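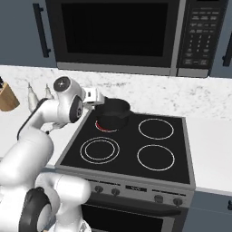
Kitchen arm: what we plan to buy and when

The budget for the Tultham kitchen work closes in December, so orders need to be settled before then. Simulation comes first. The pot task, with the arm reaching for a saucepan on the back-left burner, costs us only computer time, and Nuchit has 206 hours of that left.

We have two quotes for a real arm. Trirnmont can deliver in 9 weeks with the two-fingered gripper included. Skalham is cheaper but sells the gripper separately — and wants 29 per cent up front.

Please also allow for a range, a worktop and spare finger pads. These were left out of the spring plan. The worktop must be 72 cm deep or the base plate will not fit.

Send changes to the equipment list to the Tultham office by the end of the month.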